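"I wrote the letter in November and put it in a drawer"

The mayor of Grosanside will leave office this spring, one year before the end of a third term. In an interview at town hall, the mayor said the decision was personal and had been made before the argument over the Titell bridge reached the council floor.

"I know people will connect the two," the mayor said. "I can't stop them. But I wrote the letter in November and put it in a drawer. The bridge vote came after that."

The letter went to the council clerk last month. It runs to two paragraphs and gives no reason beyond family. Asked whether there was more to it, the mayor took some time before answering. A parent in Matum needs daily care, and the drive is 40 minutes each way when the road is clear. "You can do the meetings by phone for a while. You can't do the whole job by phone, and I don't think people voted for a voice on a speaker."

Under the town charter, the deputy mayor takes over until the council calls a special election. The council has not yet said when that will be. The mayor declined to back a successor and said the deputy had not asked for an endorsement.

"There are people on the council who would be good at it and people who want it. I'm not going to say which is which in the newspaper."

The Titell bridge took up a large part of the conversation. The crossing carries most of the traffic between the town and the highway, and it was closed to trucks last year after an inspection found problems with the bearings on the east side. The council split over whether to repair it or pay for a new one. Repair won by three votes, with the mayor in favor.

"I still think it was right," the mayor said. "A new bridge is a nice thing to cut a ribbon on. We would have been paying for it long after most of us were out of office, and the state had not promised us anything in writing."

The repair contract went to El Khatib Paving, which was not the lowest bidder. That was raised at the last public session, where residents asked why the cheaper offer had been passed over. The mayor said the lower bid left out traffic control, and that once it was added the gap nearly closed.

"We should have put that on the first page of the notice. It was in an attachment. People read the first page, the same as I do."

A petition against the contract collected 2,559 signatures. The mayor does not dispute the number and said the clerk's office checked it properly. The council heard the petitioners and left the contract in place, but agreed to publish the bids in full from now on.

"I was annoyed for a day," the mayor said. "Then I read the comments people had written next to their names. A lot of them weren't about the bridge. They were about the bus, or the water bills, or a street light that had been out since summer. They signed what was in front of them."

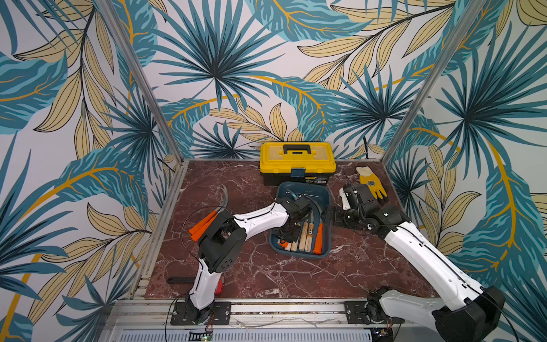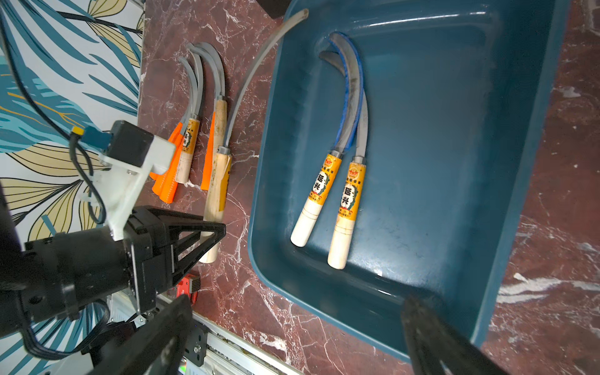
The roadside budget is the item the mayor says got less attention than it deserved. Grosanside cut its mowing contract two budgets ago and moved the work back to the public works crew, which now handles the ditches and shoulders along with everything else. The saving was real on paper. By midsummer the grass at several intersections was high enough that drivers had to pull forward to see. The mayor grew up on a farm outside town, where the ditch bank was cut by hand with sickles much like the ones in the blue tray, a curved steel blade on a wooden handle. "That's a fine tool for a ditch bank. It's no way to keep up a road system," the mayor said. "I voted for that cut, and I'd take the vote back if I could."

The new budget puts part of the money back. The mayor wanted all of it, but the council put the remainder toward the bus line to Matum, which had been due to lose its evening service. The last bus now leaves at 9:15 p.m. and will keep doing so at least until the next budget.

"That was a fair trade. I argued the other side of it and lost, and I take that bus myself now."

On the water bills, the mayor was less willing to give ground. Rates have gone up every year of this term, and opponents have said the increases were used to cover shortages elsewhere in the budget. The mayor said the water fund is kept apart by law and that the money went into pipe replacement on the north side, where some of the lines had not been touched in decades.

"Anybody can come in and look at the ledger. It's dull, but it's there."

Would the mayor have done anything differently there? "I would have raised them earlier and by less. The council before us froze rates, and then we had to catch up. I sat on that council, so I'm not pointing at anyone else."

The first campaign came up only briefly. The mayor ran after the closing of the town's clinic and promised to bring it back within three years. It took longer than that, and the clinic that reopened has shorter hours than the old one and no X-ray equipment. Patients who need a scan still go to Matum.

"That's the one people bring up to me in the grocery store. They're right to. I said a number out loud and I didn't meet it."

As for the council itself, the mayor said relations were better than they looked from the public seats. Members who fought over the bridge have been working together on the zoning update, and a draft is expected before the handover. It would allow small apartment buildings along the main street and near the school, a change that failed when it was last put to a vote. The mayor expects it to pass this time, though narrowly.

The handover will be short. Files are being sorted by department, and the mayor's office will be repainted, a job that has been put off since the roof leak. The mayor has asked that there be no dinner and no plaque. A request to rename the council room was turned down before it got as far as an agenda.

"Name it after somebody in a hundred years, if the building is still up," the mayor said.

The final council meeting with the mayor in the chair starts at 7 p.m. in the main hall and is open to the public. Residents who want to speak can sign up at the door. The zoning draft is on the agenda, followed by the first progress report on the Titell repairs.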